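Mestwood water to switch to new main in April

Households on the east side of Mestwood will get their drinking water through a new main beginning in April, the town's water department said. The work will replace a cast iron pipe under Skarkier Road that is 70 years old and has broken repeatedly in cold weather.

The pipe serves 3508 homes, along with two schools and the shops around the old depot. Most of those customers have lived with low pressure in the mornings and with brown water after each repair. The department says the brown color comes from iron that settles in the pipe and gets stirred up when valves are opened and closed.

Digging will start at the pumping station and move uphill toward the Issahaku Bridge. The contractor, Irnesico, plans to lay the new pipe in a separate trench on the north side of the road. The old main will stay in service until the new one has been flushed and tested, and each street will then be moved over in turn.

Work is planned to last nine months. The department had first hoped to finish before next winter's frost, but the last section, under the bridge approach, has to wait for a gas line to be moved. If the gas company is late, that section will be left until the following spring and the old pipe will keep feeding it.

Water will be shut off to individual streets for no more than four hours at a time during the switch. Residents will get a card on the door two days ahead. The shutoffs will take place on weekdays between breakfast and mid-afternoon, except near the schools, where the crew has agreed to work during the spring break.

Anyone who needs water at home for medical reasons can ask the department to be put on a list. People on it will get a phone call as well as a card, and the crew can run a temporary line to the house from a hydrant on the next street. Requests should be made before the end of the winter so that the crew can plan for the extra hoses.

The department is asking people to fill a pitcher and a few pots the night before a shutoff. Toilets can be flushed once with what is left in the tank. Water heaters can be left on as long as no hot water is used, although owners of older tankless units should check the manual or turn them off at the panel.

When the water comes back, it may look cloudy for a while. Cloudiness that clears from the bottom of a glass upward is air and does no harm. Brown or yellow water should be run off at the cold tap in the bathtub, with the kitchen faucet left closed so the screen at its tip does not clog. White laundry should wait until the next day.

Road users will also notice the work. Skarkier Road will be down to one lane where the trench is open, with temporary signals. The bus will keep to its route but will skip the stop by the laundromat while the crew is there. Trash pickup will move to the early morning on the affected blocks, and residents there are asked to put out their carts the evening before.

Parking will be the harder problem. The north side of the road has the only free parking within walking distance of the depot shops, and all of it is in the path of the trench. The town has offered the gravel lot behind the library as a replacement. Store owners have asked for signs pointing to it, as well as a lamp at the back entrance, where the path is dark after closing time. The town has agreed to the signs. It has not decided on the lamp.

Customers will see the cost in their bills. The base charge will go up with the first bill of the new year, and the rate for each gallon will stay where it is. The department says this spreads the cost evenly over all accounts. Some residents of the west side, where the pipes were replaced earlier, said at a hearing that they were being charged twice. The department answered that the east side had helped pay for the earlier work in the same manner.

Another question at the hearing was about lead. The main itself contains none, but some of the smaller service lines that run from the main to the houses are old enough that they could. The crew will look at each service line when it is uncovered. Where lead is found on the town's side of the meter, it will be replaced as part of the job. The part between the meter and the house belongs to the owner, who can have it replaced at the same time for the contractor's cost and pay it off through the water bill.

Owners who do not know what their service line is made of can check where it comes through the basement wall. Lead is dull gray and soft, and shows a shiny silver mark when scratched with a key or a coin. A magnet will not stick to it. Copper has the color of a penny, and galvanized steel is gray but will hold a magnet. Renters should ask the landlord before scratching anything.

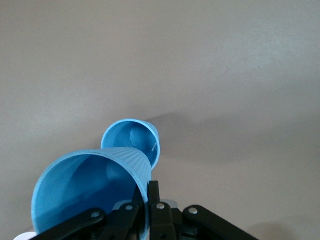

Emília Štěpánek
Mestwood, 2022-12-18

Free water tests will be offered to east side households before the first street is switched over. The kit has two sample bottles and a sheet of directions. The first bottle is filled in the morning before any other water has been used in the house, the second after the tap has run for a few minutes. Both go back to the front desk at the water department the same day, in the bag they came in.

Results will be mailed. The department will not post them by address, but it will put out a summary for each street once the samples have come back from the lab. Homes with a high reading will be offered a pitcher filter while the service line is being looked at.

A second round of tests is planned after the new main is in use. The same households will be invited to take part again, so that the two sets of results can be compared.

Maps of the trench route are up in the library entrance and at the bus shelter on Skarkier Road. The street-by-street schedule is still being worked out with Irnesico and will be sent with the next water bill. Questions about parking and trash pickup should go to the town clerk, and questions about shutoffs or test kits to the water department.

Contact the newsroom | Corrections | Copyright Mestwood local news, all rights reserved | Back to top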